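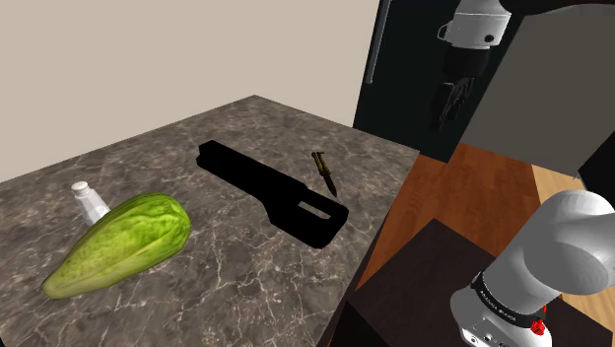

Corinne Balfe

Vekden Buying Club, July meeting, Tuesday, 7 p.m.

Notes from June were read and accepted with one fix: the cold room at Vimetberg is rented by the month, not by the week.

1. Change of supplier
Strömberg has offered to take over our produce order from Zamemley. They promise fresher greens and a saving of $314 over the season. I asked how the saving was worked out. The answer was a one-page sheet with no prices for lettuce or cabbage, and those make up most of what we buy in summer. Two members had heard good things. I noted that good things are what one hears before the first bill.
Agreed: ask for a full price list. No change until we have read it.

2. Pickup time
Proposal to move pickup from 4 p.m. to 2 p.m. so that greens spend less time in crates. Several members work until 3. The claim that "most people can make it" was not backed by any names. Put off until August — again.

3. Waste
The sheet by the door says almost nothing was thrown out in June. The compost bins say otherwise. Members are asked to write down what they toss, wilted heads too.

4. Membership
We stand at 30 households. The plan to double that by fall was discussed. Where the extra crates would go was not.

Closed 8:40 p.m. Next meeting in August, same room, if the key can be found.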